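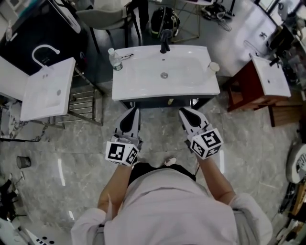

Room with the grey marble floor, sink and counter.

3 min read

Marble hates vinegar. Start there. Also lemon, most "natural" sprays, and whatever is in that orange bottle under everybody's sink. Acid etches it and you get dull spots that no mopping will shift.

What you need: pH neutral stone cleaner, two buckets, flat microfibre mop, old towels. Soft broom.

1. Sweep first. Properly, corners too. Grit is what scratches.

2. Mix the cleaner in warm water. Go by the label, more is not better, it just leaves a film.

3. Mop in small sections. Second bucket is for rinsing the mop. Change the water when it goes grey, dont push it.

4. Dry straight away with a towel. Boring but this is where streaks come from.

Stains: baking soda and water, thick as peanut butter. Spread it on, cling wrap over, tape the edges. Leave it 12 hours, let it dry out, lift with a plastic scraper. Oily ones might need a second go. Test a hidden corner first!!

Etch marks are diffrent. Light ones, marble polishing powder and a damp cloth. Deep ones need a pro. Adi Manurung did our hallway one Saturday, 84 dollars, colour came up lovely.

Sealing: drop of water on the stone, wait ten minutes. Dark patch? Time to reseal. Wipe off the extra before it dries or you'll be scrubbing at haze all arvo.

Rugs by the door help heaps. Shake them outside.

We use cookies to improve your experience. Accept / Manage settings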